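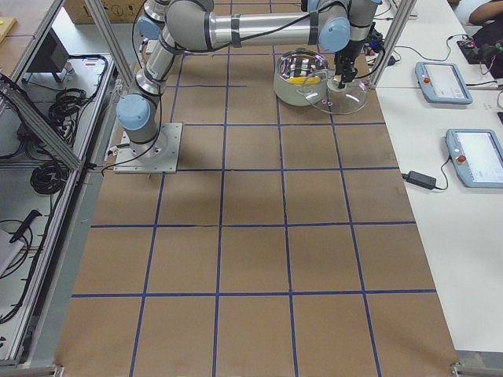

Hefin Gethin

Stelum wants four kitchen hands to work beside the arms that now do our lids and our corn. The job used to be lifting, for 80 pots a shift. Now it is mostly watching, with a hand near the red button.
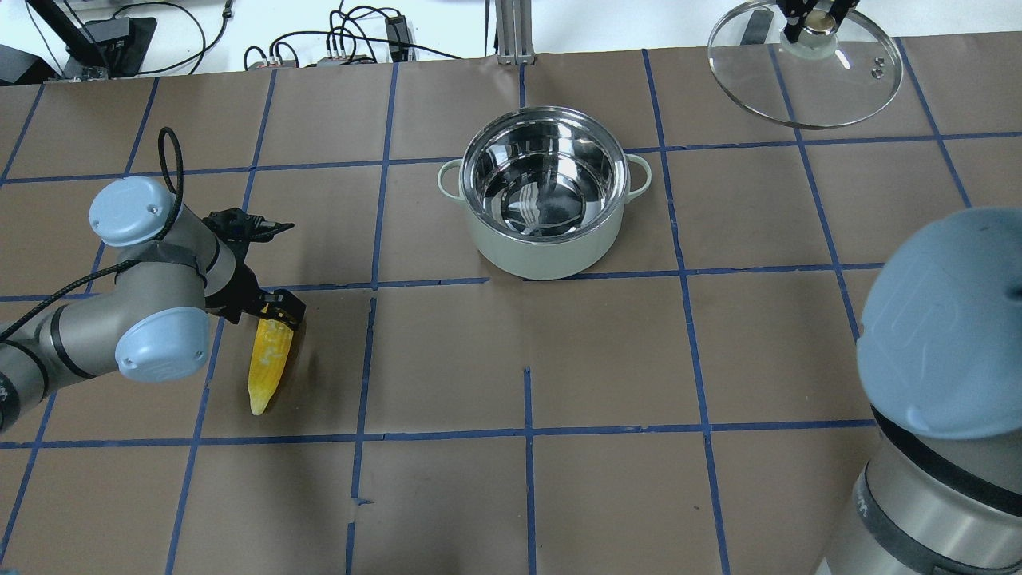

Tobias Sorensen wrote back that he misses the lifting, and that his back does not.

Pay is unchanged - we did ask. You'll reset stalled jobs, fetch pots and tell us bluntly which bits a person should have kept. Training takes 11 days,

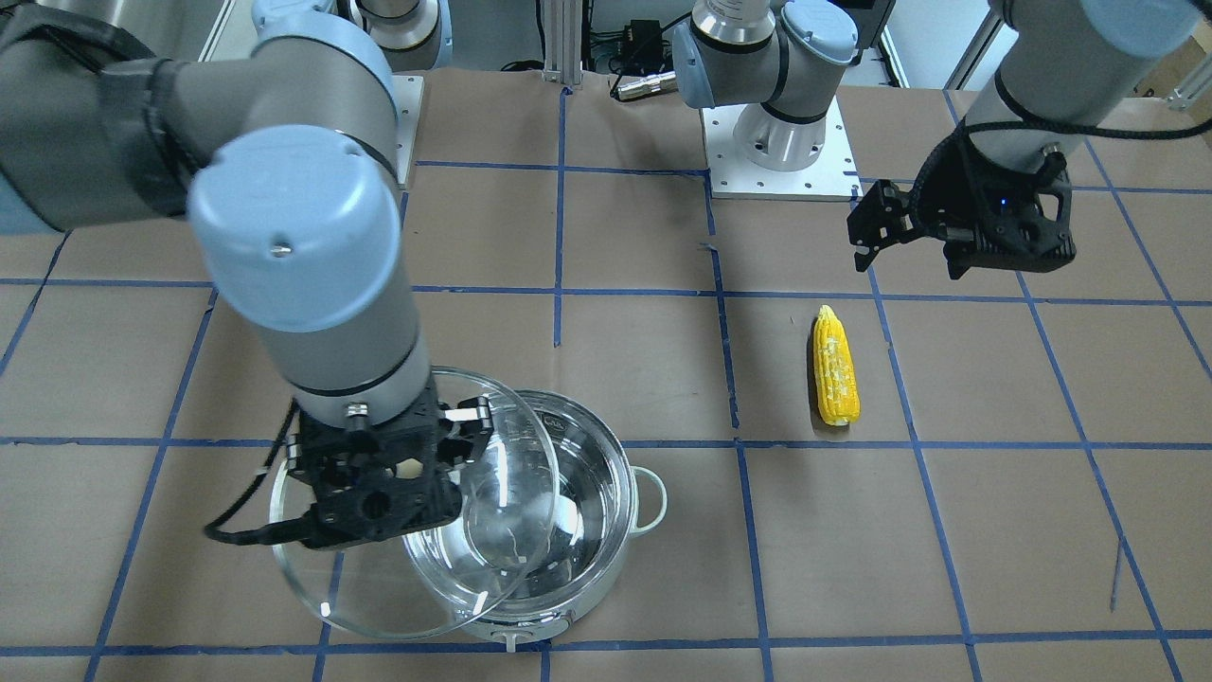 the last of them on nights, when the arms are just as quick and you won't be. No robotics background needed. Patience with lids is. 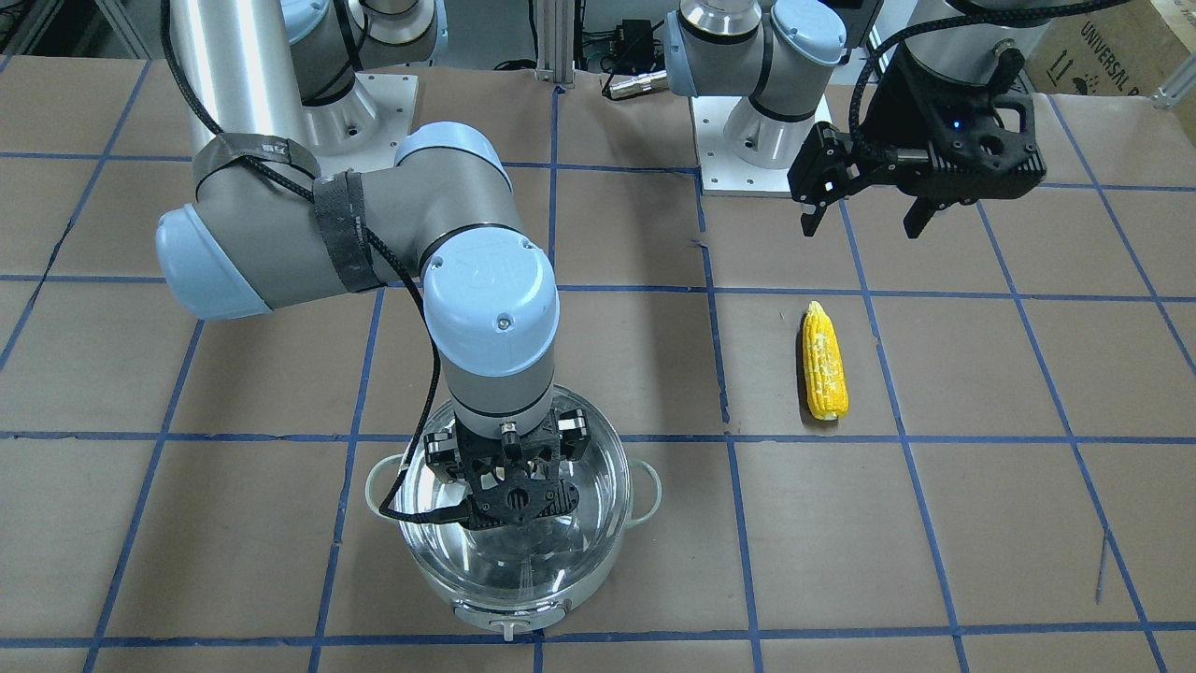 How to apply

Write to Hefin at Stelum by January 21, 2021. One page, please.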